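Keep the Junk Drawer

By Hiba Atallah
2022-04-02

Every spring the same advice comes back. Empty everything you own onto the floor, decide what you love, and throw out the rest. I followed it in March, for the second year in a row, and I have come to think it is bad advice for most households, and worst of all where small things are concerned.

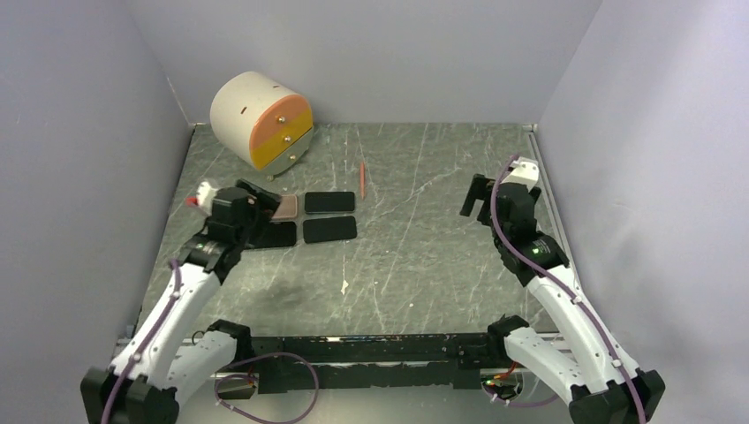
The argument for clearing out goes like this. If you haven't used a thing in a year, you won't use it. That may be true of a fondue set. It is false for a picture hook, a fuse, a spare shirt button, a length of picture wire, or the little wrench that came with the bed. You use those once every four or five years, and on the day you use them you need them right away.

Last year I threw out a jam jar of screws. I had not opened it since we moved in. Within the month a hinge came off the bathroom cabinet, and I drove to the hardware store on Ornlow Road and bought a box of 200 screws to get the 2 I needed. So now I own 198 screws I don't need, in place of the mixed jar, which had at least been interesting.

People who write about tidying usually count this as a small price. Buy it again if you need it, they say. But that only works if you have a car, a free afternoon and some extra money. My mother had none of those for long stretches of my childhood, and she had a kitchen drawer that could fix nearly anything. There were rubber bands in it, candle ends, keys, string, a tin of tacks. She would not have called it clutter. She didn't have a name for it.

I put this to my neighbor Magdy Ragab, who repaired sewing machines for most of his working life and disagrees with me. His view is that a drawer you can't find things in is the same as no drawer. He keeps his parts in labeled tobacco tins and can put his hand on any of them in the dark. I accept that he can. I've tried labels three times, and each time I ended up with a tin marked "other" that held more than all the rest put together.

There is a whole trade now in selling us the cure. I get a catalog from Gunnlaugsson, a storage company, and the spring issue has page after page of trays, dividers, and boxes to hold other boxes. Their drawer organizer costs more than everything in my drawer. I would also have to measure the drawer. A shoebox lid cut down with scissors does the same work, and when it gets dirty you cut another.

What bothers me more than the money is the tone. We are told that a messy drawer shows a messy mind, or that we are hanging on to the past. Some of us are. I have a key to an apartment on Vornumura Street that I left long ago, and I am sure the locks have been changed. I like coming across it when I am hunting for tape. It takes up no room and I don't see why I should have to defend it.

I would set some limits. One drawer, or one small chest if you have the space, and when it won't close, something goes. No dead batteries, because they leak. Nothing sharp without a cover on it if there are children in the house. Medicines belong somewhere else. Past that I would leave it alone, and I would stop apologizing when a guest opens it looking for a spoon.

The rest of the house can be as tidy as you like. Mine is fairly tidy. I gave away four bags of clothes in March and haven't missed any of them. I kept the drawer, and I have started another jar of screws, with 198 to begin it.

Related
Why I Stopped Alphabetizing the Spices
A Good Word for the Paper Calendar
Letters: Readers on Lending Tools
What the Thrift Store Won't Take

Contact the editors | © 2022 Prorkudness | Back to top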